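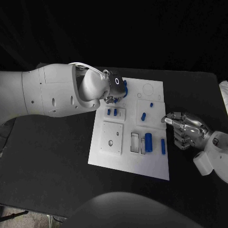

Tuesday, February

Lab from 1:15 until they locked the floor. Writing this up tonight so that I don't have to reconstruct it from the terminal history the way I did last week.

Started with the left arm. Fouad had rerun the tool calibration before class and left the new offset on the whiteboard, in his handwriting, without units. Millimeters. I entered it and touched off on the calibration point five times. Repeatability is fine. Absolute error along the board's long direction is still larger than I want, and it changes sign depending on which way the wrist approaches. That looks like play in the gripper mount or a bad value in the wrist joint, and I can't tell which from the data I have. Tomorrow I will mark the mount with a paint pen, run the approach from both sides and see whether the mark moves.

Then the task itself. The course rubric scores 90 points on the board and gives the rest for the report. Partial insertion gets half credit. A peg that falls over on the plate gets nothing, even if the arm picks it up again afterward, unless the second attempt finishes inside the time limit. We argued about this clause in section and the instructor's ruling was to read it literally.

Ran the full sequence under Sakik, our task scheduler, which is named after nothing as far as I know. It was already called that in the repository when our group inherited it. Sakik hands out one peg at a time and locks a region of the board while an arm is working in it. The regions are still rectangles I typed in by hand in the fall. They are too generous. With the left arm at its corner of the board, the right one can be held waiting for a peg it could reach with plenty of clearance. I cut two of the regions down and reran it in simulation first. No overlap in 50 runs. On hardware I did it at quarter speed with my hand on the stop.

Results for the afternoon, 48 insertion attempts across all peg sizes:

Large cylinder: no failures. It has the most chamfer, and the hand can wrap it.
Medium pegs: mostly good. The failures were all the same failure, where the peg touches the rim, the fingers give slightly, and the peg tips before the controller sees enough force to react.
Thin rod: poor. The vision estimate of its axis is noisy, and I believe the highlights on it are part of the problem. 
Short peg: acceptable, but slow. The regrasp takes longer than the insertion.

Overall success was 81 percent if I count the way the rubric does. That is better than last Tuesday, but I changed three things since then (regions, approach height, force threshold) so I can't say which one paid for it. Bad practice. I knew it when I did it.

Most of the middle of the session went to the tipping problem. The blue peg lying at an angle on the larger raised plate was the usual starting point for recovery: hand on the right, index finger a little ahead of the others, board lit hard against the curtain. The recovery routine wants to come in from the side and pinch. With the fingers curled it has to open first, and opening sweeps through space the planner considers occupied by the short peg standing near the top of the same plate. So the planner refuses, times out, retries from a slightly different angle, and refuses again. The log prints the same message for each retry and does not say which object it thinks it will hit. I added that. Should have been there from the start.

Fix attempted: shrink the collision shape for upright pegs from a padded box to a cylinder. The planner then finds a path on most tries. The margin is thin and I am not comfortable running it above half speed. Fouad's position is that knocking over a short peg costs less than timing out, and under the rubric he is correct. My position is that the fingers cost more than the grade. We left it at half speed.

Second idea, not tested: do not pinch at all. Push the fallen peg with the index finger until it rests against something, then pick it up from there. This needs a contact model we don't have. It could be scripted for one or two known positions. I wrote it down under "later" with the other eleven things.

Force threshold. The left side and the right side should not be sharing one value, and until today they were. The gripper is stiff and the hand is compliant, so a number that is sensible for one is either deaf or jumpy on the other. Split them into two parameters in the Gravard config. Gravard is the low-level controller, and its config loader silently ignores keys it doesn't recognize, so I lost forty minutes to a typo (treshold). Added a check that rejects unknown keys. It immediately rejected four more, none of them mine. Left those commented out with a note for the others.

Lighting. The fixture overhead still blows out the upper part of the board in the left camera. The outlines there are what we use to register the board pose, and the large circle drops in and out of detection. Lowered the exposure one step. Detection of the circle went up, detection of the dark holes went down slightly. Acceptable trade, as the hole positions come from the board model anyway once the pose is good. The black curtain helps. Before we hung it, the detector was finding circles in the shelving.

Housekeeping:
- Cables at the front of the table are still on the floor. Need tape or a cover before the demo.
- Screws on the square plate checked. One was a quarter turn loose. Snugged it, then had to reregister.
- Battery in the stop pendant reads low. Reported.
- Moussa branch is merged. Indow branch is not, and should not be until the vision tests pass on the lab machine as well as on Fouad's laptop.

Fouad left at 5:30 for his other section. I did one more set alone with the thin rod only, averaging the axis estimate over several frames in place of one. Better, at the price of a visible pause before every grasp. I haven't put the numbers in the table yet because the last few runs had the old exposure value loaded. Will repeat them clean.

Report draft: methods section half done. Still missing the diagram of the locked regions, which I have to redraw now that I changed them.

Next slot is at nine. Bring the paint pen and the small hex keys.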